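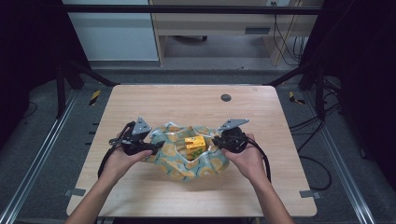 Home | Units | Handouts | Timetable | Contact

Unit 2 – Soft bags and small boxes
Tutor: Carol Lightfoot

Last week = rigid cartons. Today cloth pouches, the kind with a gathered top. Different problem – a pouch has no shape until you put somthing in it.

Opening up
Lay it flat on the table, mouth towards you or upwards. Spread the rim wide before the box goes anywhere near. Fingers inside the edging, pull sideways. If the folds bunch at the bottom, shake out and start again.

Putting the box in
Short end first. Middle of the mouth, not against a side seam. Let the rim come up round it a bit at a time, left, right, left. Pushing down hard just drags the cloth in with the box and you end up with a lining full of creases.

Size
Box should be no more than half the width of the empty pouch. Tea, soap, plasters, playing cards all fine. Sharp corners on thin cotton – turn the box so the flap side faces the back.

Closing
Gather from the rear rim forwards. Don't tie tight, customers at Drasby want to get in without scissors.

Numbers for the Ermont order (Jhosep Yupanqui has the sheet): 1,000 pouches in April, 2,000 if they repeat. Packed in 10s, flat side down, in the Dobson trays.

For next time
Practise ten each, both hands. Bring one pouch from home, any fabric, and a box that nearly doesnt fit. We'll look at the stiff ones from Grollitz after the break.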